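About Vumier

Vumier is a booking and rehearsal office for live bands. We started in October, seven years ago, when Manuela Piras was playing bass in a wedding group and was tired of calling the same bars every week to ask for a free evening. She made a list of rooms, prices and contact persons, and other musicians began to ask her for it. The list has now 395 places in it, from small cafés to the old theatre in Storport.
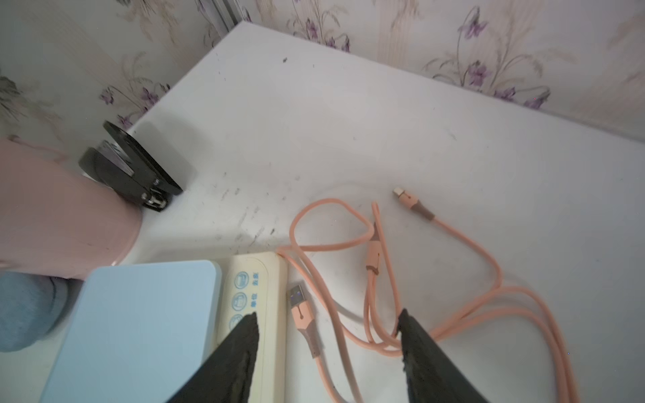 Today we work with 97 bands. Most of them play covers, but we have also folk trios, two brass groups and several people who sing alone with a guitar. We do not ask for exclusive contracts. A band pays us only for a concert which we have found, and the amount is written in the agreement before anybody signs.

Brenda Durán joined us from Govero, where she organised the summer concerts for many years. She is responsible for the sound equipment and for the contact with the technicians. If your drummer is ill on the day of the show, she is the person to call - she knows a lot of drummers.

Our rehearsal rooms are in Garg Street, on the ground floor. The large room is good for groups of up to 74 people, so choirs and school orchestras can use it too. The small rooms have a piano each and can be booked by the hour, also in the evening. Please bring your own cymbals. 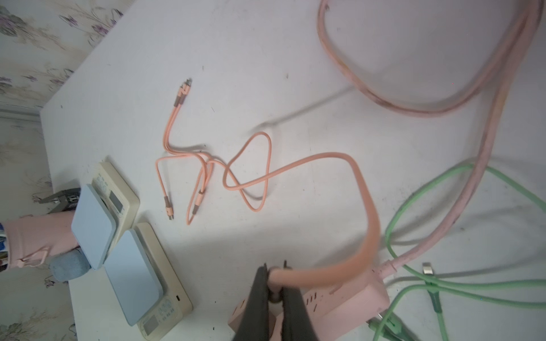 New bands are welcome to write to us at any time of the year. Send us two or three songs, recorded live if possible, and tell us how far you are ready to travel. We listen to everything, but in the wedding season the answer can take some weeks.

The office is open from Tuesday to Saturday. On Mondays we are closed, but you can leave a message and Manuela will call you back the next day.

Page last changed: 2026-05-04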